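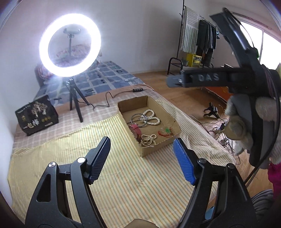 BRODON, June 26, 2021 - Skoveck today opened Ulau, a payment service for people who post about products on social media and would like, if it isn't too much trouble, to be paid in money. Ulau is built for creators with small and medium followings, the ones who get a polite message from a brand, say yes, and then receive a box of face cream and a deadline. Most of them work at home with what they have. The photo set is often a low surface with some fabric spread over it, as in the picture that opens this release, and a bed will do perfectly well if you shoot it close enough. The landlord, however, has never agreed to take face cream.

Ulau is available now in the United States, on the web and as a phone app. Creators join free. Brands pay a fee on each job, and Skoveck would like to get the word "fee" out early in this release, where people will see it.

How it works

A brand posts a job to Ulau or invites a creator it already knows. The job says what is wanted (one photo, three stories, a short video with the cap off the bottle), when it is wanted and what it pays. The creator accepts, turns it down or asks for more. When a job is accepted, the brand's money moves into a holding account. The creator does the work and sends it over, the brand approves it, and the money goes out within 24 hours.

A brand that goes quiet doesn't get to hold things up. If nobody on its side approves or rejects the work in five business days, Ulau treats it as approved and pays. During the trial this turned out to be the most talked-about feature in the product, and most of the talking was done by brands.

Each job comes with one round of changes included. A second round costs extra, at a rate the creator sets before starting. Skoveck tested a version with unlimited changes for nine days and doesn't plan to discuss what happened.

The trial

Ulau has been running as a closed trial since February with the clients of Subramaniam, an agency that books small creators for food, beauty and home brands. Before letting anyone in, Skoveck asked 204 creators on Subramaniam's books how they had been paid over the past year. The answers were as follows.

Of the 204, 158 had done at least one job where the only payment was the product itself. Many had done several. Among the goods received in place of wages were a yoga mat, a second yoga mat from the same company, a year's supply of a tea that the creator had described in her own post as "an acquired taste," and a discount code the creator was welcome to use herself.

Creators who were promised cash did better, though they tended to do better slowly. Typical complaints were invoices sent to an address that bounced, invoices sent to a person who had left, and invoices that needed a purchase order number from a department that had never heard of purchase orders. One home decor creator was asked to fill out the new vendor form four times, the last of them for a job she had already been told was "basically closed out on our end."

"Everyone writes about the person who makes a fortune from one post," said Ilham Hutapea, head of creator payments at Skoveck. "I'm glad for that person. The people I talk to are owed $200 by a candle company and have to decide how rude to be about it, given that they'd like to work for the candle company again."

Hutapea spent six years on the brand side of the business before joining Skoveck and says he approved late invoices with the best of them. "I was the candle company," he said. "I wasn't a villain. I had a spreadsheet with a color for 'pending' and the color was a very calm blue. You could leave something in that blue for a season and feel fine." 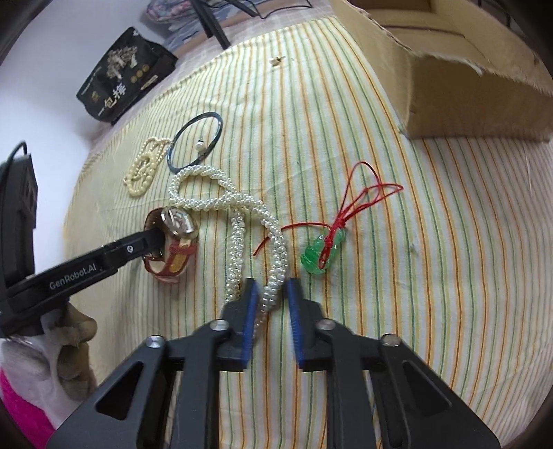
That blue has no equivalent in Ulau. A job is open, funded, sent, or paid, and the creator sees the same status the brand does, at the same time. There is also a status called "disputed," which brings in a human being from Skoveck who reads the original job and the work that was sent. The reviewer decides within three business days. Either side can appeal once, to a different human being.

What it costs

Creators pay nothing to join, to take a job or to be paid by bank transfer. Brands pay 8 percent on top of each job. There is no monthly plan, no premium tier and no badge that can be bought. At launch, a single job is limited to $800. Larger deals usually come with lawyers, and lawyers have their own software.

The limit has drawn some questions from brands that would like to run everything through one system, and Skoveck expects to raise it. It would prefer to be good at small payments first. Small payments are where the trouble is: a company that owes a famous person a great deal of money will usually find the right form.

Free products are still allowed. A brand can send whatever it likes along with a job, and a good many creators are pleased to have it. What a brand can't do is enter the product as the price. The field takes numbers. During the trial several brands typed the word "exposure" into it, and an error message now exists for this purpose. It reads, in full, "Please enter an amount."

Disclosure, the other awkward subject

Every job in Ulau includes a disclosure line that marks the post as paid. The creator picks the wording from a short list or writes something equally plain. The line has to be visible without tapping "more," and it can't be placed at the far end of a long row of hashtags, where it might be mistaken for a lost child.

Brands can't remove the line or ask for it to be removed. Some tried this in the messages instead, in a friendly way, with a smiling emoji. Ulau now shows a reminder when a message seems to be heading in that direction. The reminder has no emoji.

Subramaniam had worried that plain labels would hurt response to the posts. Its bookers followed the trial jobs and reported back that followers mostly didn't care, apart from a few who left comments congratulating the creator on finally getting paid. One booker described this as "weirdly moving." The agency has since moved all of its smaller jobs to Ulau and will go on using it after the trial ends.

What Ulau doesn't do

Skoveck has been asked whether Ulau scores creators, ranks them, predicts which of them will be big next year or tells brands how "authentic" they are on a scale of one to ten. It does none of these. A creator's page shows past jobs, if the creator wants them shown, and samples of work. Follower counts are not displayed. A brand that would like to know how many followers someone has can go and look, like everybody else.

Brands have pages too, and theirs show how quickly they approve work and how often they end up in a dispute. This information can't be hidden. Two brands left the trial when the feature was switched on. One came back in May, with a noticeably better average.

Ulau also doesn't post anything on a creator's behalf, suggest captions or recommend the best time of day to talk about shampoo. It makes a yearly record of earnings that can be handed to whoever does your taxes, including you, at the kitchen table, in April, in a mood.

"People keep asking me what the vision is," Hutapea said. "You did the thing, and then you got the money. I've tried to make that sound bigger for the slides and it won't go."

What comes next

A version for group jobs, where several creators share one campaign, is being tested with Subramaniam and should be ready by the fall. Skoveck is also working on repeat jobs for creators who do the same post every month for the same brand and are tired of accepting it as if it were a surprise. Support for payments outside the United States will follow, after a period of reading rules that Skoveck has set aside plenty of coffee for.

Creators can sign up through the Ulau site or app with an email address and a bank account. There is no minimum following. Brands need a business account and will be asked to fund their first job before they can send messages, an order of events that some have called unusual.

About Skoveck

Skoveck makes payment and booking tools for people who work for themselves. It is based in Brodon and has an office there with a meeting room that everyone uses for lunch. Ulau is its second product. The first, a scheduling tool for mobile dog groomers, is still running and still gets more fan mail.

Press contact

Reporters, newsletter writers and creators who cover this sort of thing can reach Ilham Hutapea through the Skoveck press desk. Interviews are available by phone or video on weekday afternoons. Anyone who would like to post about Ulau for a fee is welcome to send a job proposal through Ulau, where it will be answered in five business days or approved without us.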